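Garment Folding with a Single Arm: Workshop Build Report
Pin-yu Tu, Radymyr Levchenko, Su-chen Liao
Project supervisor: Iwona Sowa
Mirnanholm shared workshop, spring term

1. Scope

The aim of the project was to set up a robot cell in a shared workshop and use it to fold small garments on a flat table. The work covers the table, the gripper fingers, the teaching method and the control script. It does not cover picking clothes out of a pile. Every garment is laid out by hand before the run starts.

Children's clothes were chosen for two reasons. They fit inside the reach of the arm without moving the base, and a fold can be finished in one stroke. The drawback is that waistbands and hems are thick compared with the size of the garment, so a grasp that is slightly off takes up two layers where one was wanted, or none at all.

2. Cell layout

The arm hangs over the table from a black pedestal at the rear. Mounting it there leaves the front edge free for the person laying out the clothes. The table and pedestal are not bolted together. Any bump to the table shifts the work surface relative to the arm, and this happened twice in the first week. Corner marks were then put on the floor with tape, and the table is checked against them before each session.

The bare tabletop was too slippery. A garment pulled from one end slid as a whole and the fold line moved with it. Three coverings were tried: a rubber mat, a cotton sheet and green felt. The rubber mat held the fabric too well and the lower layer stretched. The cotton sheet wrinkled under the fingers. The felt was kept.

3. Gripper fingers

The fingers are two parallel prongs, printed in the workshop and finished by hand. The first version had flat tips and pushed the cloth away on closing. The second version has a narrower tip with a slight inward bevel, sanded with 400 grit and then covered with a thin strip of silicone. Version two needs less downward force, and it leaves no visible mark on cotton jersey. It does leave a faint line on fleece.

Closing width is set in the script per garment type. Finger height is the more sensitive value. With the tips 1 mm too high the gripper closes on air. With the tips 2 mm too low the fingers press into the felt and the arm stops on a force limit. Su-chen Liao added a slow approach over the last 15 mm of travel, which removed most of the force stops but made each cycle longer.

4. Teaching and control

Poses are taught by hand guiding and stored in a plain text file, one line per pose. The control script, which we call Dendotau, reads the file and sends the poses in order. The final version is 534 lines long. Most of this is checking: joint limits, table clearance, gripper state and a timeout on every move.

A fold for pants takes 16 poses:

Start above the table, gripper open
Move over the grasp point, descend, close
Lift, carry, lower, open
Retreat and repeat for the second fold

The grasp point is entered by hand as an offset from the table corner. An automatic method based on a camera was planned but dropped in March, when it became clear that the calibration alone would use up the remaining time. The log file from all sessions holds 1,973 entries, counting every pose reached, every gripper command and every stop.

5. Waistband grasp

Pants were the hardest of the garment types. Sleeves and legs can be held anywhere near the hem, but the waistband is elastic and does not lie flat. It also springs back when released. The grasp point was moved from the side seam to the center front, which gave a more even lift across both legs. 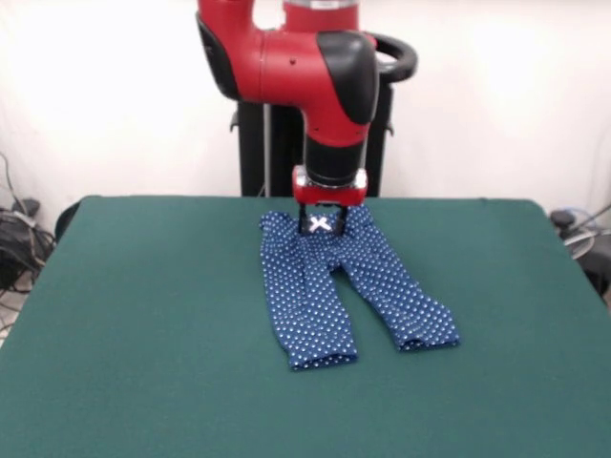 Figure 1. Gripper at the center of the waistband, dotted pants laid out on the green table covering.

Bows, buttons and drawstrings at the center front are a problem for this choice. A raised part between the prongs changes how far they can close, and the closing width stored for plain pants no longer applies. A second width value was added to the pose file for trimmed garments. The operator selects it before the run.

6. Open points

– The table should be fixed to the pedestal. Tape marks are a stopgap.
– The slow approach could be shortened to around 7 mm once the table height is fixed.
– Silicone strips wear at the corners and need to be replaced by the next group. Spare strips are in the drawer marked Semwal, together with the print files on a memory stick.
– The stop button is hard to reach from the left side of the table. Chi-keung Yeh has asked for a second button to be wired in before the cell is used by anyone outside the project.
– Fleece was left out of the final runs and has not been tested with the second finger version at low closing force.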